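Scalloped rim

A scalloped rim is a vessel edge shaped into a continuous row of rounded lobes. It is found on bowls, plates, pie dishes and basins in ceramic, metal, glass and plastic.
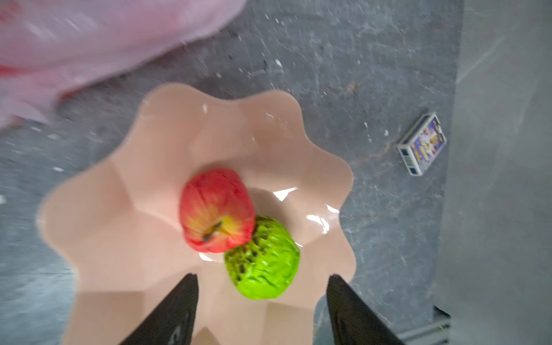 Peach-colored plastic bowl with a scalloped rim and ridged sides

Form

Each lobe is a convex arc, and neighboring arcs meet at a notch called the cusp. In a simple scalloped rim the lobes are confined to the edge and the wall below is smooth. In a fluted vessel they continue down the wall as ridges or facets, usually ending at a flat base. Fluting stiffens a thin wall and allows less material to be used.

Manufacture

Ceramic rims are cut from leather-hard clay with a template or pressed over a hump mold. Sheet metal is stamped between matched dies. Plastic vessels are injection molded in one step, with a draft angle of 2 degrees or more on the ridges so that the part releases cleanly.

Classification

The Pimentel scheme, proposed by Rosângela Pimentel for the Clidell collection, sorts rims into 5 classes by lobe depth and cusp angle. Catalog entry 3187, a press-molded dish with 13 lobes, is the type piece for the third class.

See also

Fluting
Pie crust edge
Lobed bowl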